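Old office tower: fix it up or part it out?
Posted in Desktops & Repairs by mitsuko_m, June
14 replies | 1,653 views

Hi all! I picked up an old office tower from the Kinoshita surplus sale (two bucks, couldn't say no) and I want to turn it into a homework machine for my niece. My friend Aoi Uchida thinks I should sell the parts and buy a refurb. I've got $100 to spend, total. A tower with the side off, then a light blue part between two open black gripper fingers:

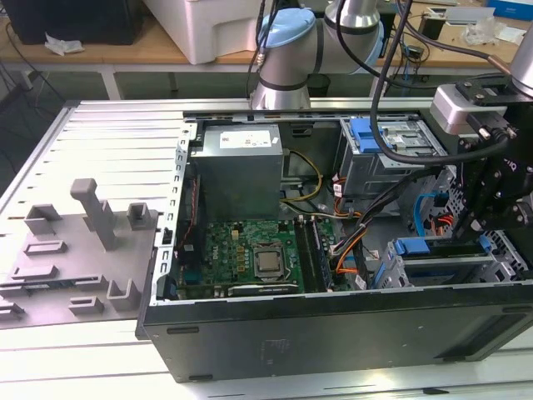
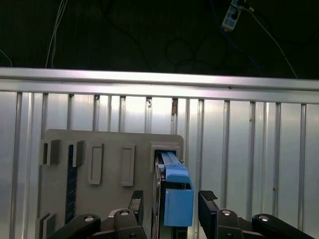
Do I need to replace the power supply if I only add memory and an SSD?

Leave it alone. Memory and an SSD draw very little, so unless it's noisy or the machine shuts off on its own, spend the money on a bigger drive.

clironberg_dan
Gonna disagree with that last bit. Old power supplies are the one thing I never trust. I had one go pop and it took the board with it. Budget for a new one!

tinfoilhat_ray
Dan, you say this in every thread lol. Plenty of office machines run for ages on the original. Check that a standard one even fits before you tell her to go shopping, some of those makers use their own plugs.

clironberg_dan
Fair on the plugs. Still wouldn't give it to a kid without testing it.

itach_fan
I'm with Aoi. By the time you buy the SSD and memory you're most of the way to a refurb with a warranty. Jultolis has them all the time.

mitsuko_m
Yeah but where's the fun in that?? I want her to help me put it together. Going with the SSD first, and I'll borrow a tester from work before I spend anything else. What size drive would you get for school stuff?

tinfoilhat_ray
500 gigs is plenty. Blow the dust out of the fans while you're in there.

2 people like this | Share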